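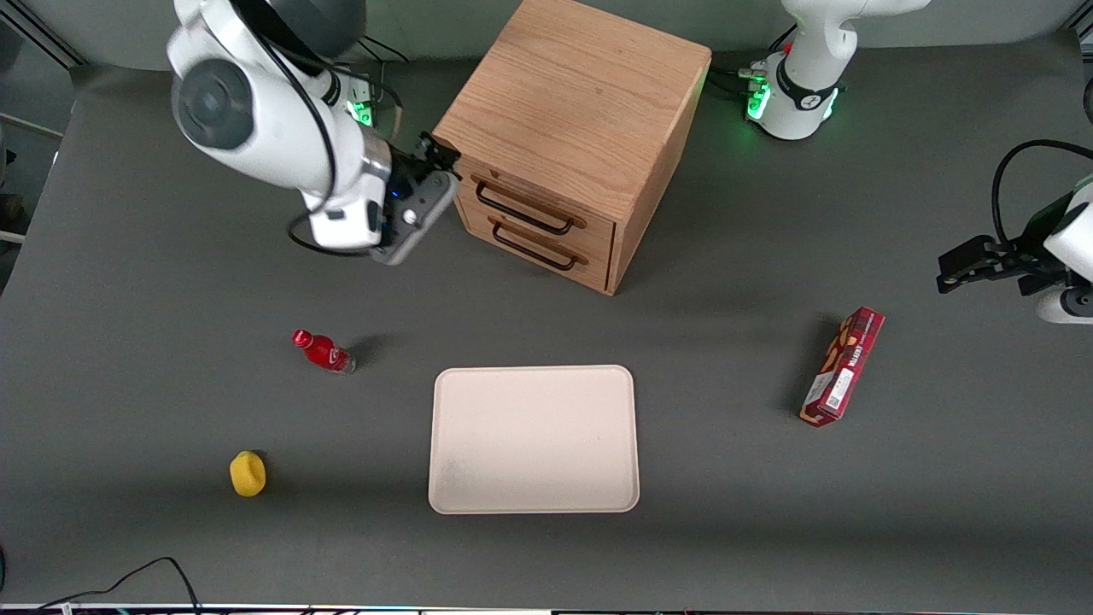

Un mueble de cajones de roble claro y una caja roja de aperitivos, entre dos brazos robóticos blancos.

Drestari pone a Consuelo Magaña al frente de su marketing internacional

25 Oct 2024

La compañía de alimentación Drestari ha nombrado a Consuelo Magaña directora de marketing internacional, un cargo de nueva creación que reúne por primera vez bajo una sola mano los equipos de marca, investigación de consumidor y comercio electrónico. Magaña, hasta ahora responsable de marketing para España y Portugal, se incorpora al comité de dirección y dependerá directamente del consejero delegado, Ojārs Navickas.

Es una noticia estupenda para quienes llevamos años siguiendo la trayectoria de Magaña. Entró en la empresa como jefa de producto de la gama de caldos, pasó por la filial mexicana y volvió a Madrid para hacerse cargo de una cartera que nadie en el sector consideraba especialmente apetecible: conservas vegetales, cremas de sobre y una línea de desayunos que perdía espacio en el lineal año tras año. Lo que hizo con ella ya se cuenta en más de una escuela de negocios.

El caso más conocido es el de Mägi, la marca de cremas y purés que Drestari compró cuando apenas se vendía fuera de los países bálticos. Magaña decidió conservar el nombre, con diéresis y todo, cuando buena parte del equipo prefería traducirlo o sustituirlo. La campaña de lanzamiento en España jugaba precisamente con la duda sobre cómo se pronuncia - aquel anuncio de la abuela corrigiendo a toda la mesa - y colocó la marca en boca de medio país en una sola temporada. Hoy Mägi se vende en 16 mercados y es la enseña de mayor crecimiento del grupo.

"Consuelo tiene una cualidad rara: escucha una reunión entera sin decir palabra y después hace la pregunta que cambia el proyecto", afirma Navickas en la nota enviada a la plantilla. "Queremos que esa manera de trabajar llegue a todos nuestros países, también a los que hasta ahora iban un poco por libre".

El nombramiento forma parte de la reorganización anunciada en septiembre, con la que Drestari quiere acabar con las duplicidades entre filiales. Hasta ahora cada país contrataba su propia agencia creativa, encargaba sus propios estudios y decidía sus propios envases, lo que había dado lugar a situaciones curiosas: una misma mermelada llegó a convivir en Europa con cuatro logotipos distintos. La nueva estructura agrupa los mercados en dos regiones, norte y sur, con un calendario común de lanzamientos y una única bolsa de inversión publicitaria.

Al frente de la región norte estará Sofia Fragkou, que llega desde la consultora de marcas Mandstead, donde dirigía la práctica de gran consumo. Fragkou conoce bien la casa: su equipo firmó el rediseño de los envases de Drestari, aquel que sustituyó las fotografías de platos humeantes por ilustraciones a dos tintas y que tanto dio que hablar en las ferias del sector. Se instalará en Riga y asumirá el cargo en cuanto cierre los proyectos que tiene abiertos con sus clientes actuales.

La región sur recae en Meron Tsegaye, hasta ahora directora comercial de la filial italiana. Tsegaye se ha hecho un nombre con las promociones en pequeño comercio, un canal que muchas multinacionales han dejado en segundo plano y que ella defiende con una pasión contagiosa. "En una tienda de barrio te enteras en una mañana de lo que un panel de consumidores tarda tres meses en contarte", explicaba en la última convención de ventas del grupo. Bajo su dirección, la filial puso en marcha un programa de visitas que obliga a todo el personal de marketing, becarios y directivos incluidos, a pasar una jornada al trimestre detrás de un mostrador. Magaña ya ha avanzado que quiere extenderlo a toda la compañía, y ella misma será de las primeras en ponerse el delantal.

El equipo central estará formado por 193 personas repartidas entre Madrid, Riga y Milán. Drestari asegura que no habrá salidas forzosas y que los profesionales cuyas funciones se solapen podrán optar a puestos en las nuevas áreas de análisis de datos y desarrollo de envases. Los comités de empresa de las filiales han recibido ya el detalle de los cambios y mantendrán una primera ronda de reuniones con la dirección en las próximas semanas.

Queda por resolver la cuestión de las agencias, que tiene en vilo a media profesión. La cuenta creativa de Drestari está repartida entre firmas locales, muchas de ellas pequeñas, y la compañía confirma que convocará un concurso para unificarla. La buena noticia es que las actuales podrán presentarse, solas o en alianza, y que el pliego reservará una parte del trabajo a estudios independientes de cada país. Sokier, la agencia que creó la campaña de Mägi en España, ha confirmado ya que concurrirá.

"Nos hace muchísima ilusión", reconoce Hawi Zeleke, directora creativa de Sokier. "Consuelo es una clienta exigente, de las que te devuelven un guion tres veces, pero cuando por fin compra una idea la defiende hasta el final. La de la diéresis estuvo a punto de caerse en la última presentación y fue ella quien la salvó". Zeleke no quiere adelantar con quién irá al concurso, aunque admite que mantiene conversaciones con un estudio de Vilna y otro de Lisboa.

En cuanto a los planes inmediatos, el primer encargo de Magaña será la relanzada gama de desayunos, que estrenará receta y nombre en toda la región sur. Le seguirá una línea de aperitivos horneados, categoría en la que Drestari apenas tenía presencia y donde la competencia aprieta de verdad. La empresa no facilita cifras de inversión, pero sí avanza que el 100 % de los envases de ambas gamas llevará el mismo diseño en todos los países, con la única diferencia del idioma. Para un grupo que hasta hace poco no se ponía de acuerdo ni en el color de las tapas, es un paso enorme.

También cambia la forma de medir los resultados. Los directores de marca dejarán de cobrar su incentivo según las ventas de cada filial y pasarán a hacerlo en función del conjunto de la región, una vieja reivindicación de los equipos más pequeños, que veían cómo sus mejores ideas se aprovechaban en mercados grandes sin que ellos notaran nada en la nómina. Tsegaye, que lo había pedido en varias ocasiones, celebra la medida: "Ahora llamar al colega de otro país para contarle lo que te funciona tiene premio".

Magaña mantendrá su despacho en Madrid, aunque prevé pasar buena parte de los primeros meses viajando por las filiales. Su anterior puesto quedará cubierto de forma interina por el equipo de marca de la península mientras avanza el proceso de selección, abierto tanto a candidatos internos como externos. "He trabajado con casi todos los departamentos de esta empresa y todavía hay fábricas que no he pisado", comenta la directiva. "Voy a empezar por ahí, por las fábricas - y por la de Mägi la primera, que me deben una visita y una sopa".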